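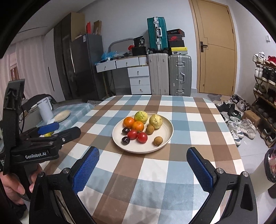
Mandarins and guavas on a plate, checked tablecloth.

Week 4 notes: reading a league table when the season is only half done

Right, these notes go with the January session. If you missed it, they should get you most of the way, though you'll still need the table we used, which is the second sheet in your pack (the one with Stunell top and Ronden in the bottom three). I've tidied up my board notes and added a few bits that came up afterwards.

We started with points, as everyone does. Three for a win, one for a draw, nothing for a defeat. Fine. The trouble starts when clubs haven't played the same number of matches, and in January they hardly ever have, what with frozen pitches and cup replays. Stuvine were two matches behind everyone else in our table, so their position looked much worse than it was. The quick fix is points per game: divide points by matches played. Do that before you write a single word about who is in trouble.

Let me do one in full. A side with 24 points from 20 matches has 1.2 points per game. A side with 23 points from 18 has 1.28, near enough. The second side sits lower in the table and is doing better. I know this sounds obvious when it's written down, but last year half the previews I marked called the second side "struggling", so please check!

Someone asked whether games in hand should just be counted as wins. No! Supporters do this in the pub and I love them for it, but a game in hand is only a chance at three points. If you want a fair guess, give the club its own average for each missing match. So our 1.28 side, with two to play, gets 2.56 added on and ends up between 25 and 26 points. I'd say "could go above them" in print and leave it there.

Goal difference next. It's goals scored minus goals let in, and over a whole season it's a pretty good guide to how strong a side is – better than the points column, some would say, though we argued about that for a good ten minutes. Over a few matches it can be badly thrown by one heavy defeat. Take a side that loses 6–0 and then wins three matches 1–0. Nine points from four games, goal difference of minus three. Would you call that poor form? I wouldn't. Look at the separate scores before you lean on the total.

Which brings me to form, and the famous "last five". I have a bit of a bee in my bonnet about this one. Five matches is a tiny number. If three of them were away to the top three, you'd expect a thin return, and if they were all at home to clubs near the bottom you'd expect plenty. So when you write a form line, always say who the matches were against and where. And keep cup ties apart from league matches, because managers change half the team for the cup (and some of them change the lot).

We then had a go at the goals question. In our made-up division there were 100 matches played by the break, with 222 goals in the home and away columns together. That gives 2.22 goals a match. Tanner Gauthier spotted that one of the handouts said 215, and he was quite right, I'd copied the total from an older version of the table before the last round went in. Please cross out 215 and write 222. With the wrong figure you get 2.15 a match, and every comparison after that is slightly off, so if your answers didn't match your neighbour's, that's why.

The other thing we worked on was splitting home from away. Petrenko had taken nearly all their points at home. One line in a preview saying they're tenth tells your reader very little about an away match on a wet night, does it? Look at the away column on its own and they're near the foot of it. I'd open a preview with that.

A word on top scorers. A player with eight goals, five of them penalties, is a different story from a player with eight from open play. I'm happy with either as your main name, but put the penalties in brackets. Minutes played help too, if you can get them. Four goals from the bench in 360 minutes is a goal every 90, and that's somebody worth mentioning even if he's fifth on the list.

For next time, pick any two clubs from the sheet and write a match preview of no more than 97 words. Yes, 97, it's the size of the box on the page and the box does not stretch. I want points per game for both clubs, one home or away fact, and one player. No predictions yet, we'll do those in week 5 once we've talked about draws.

Bring a calculator or your phone, and bring the corrected table with you as we'll be using the away column again.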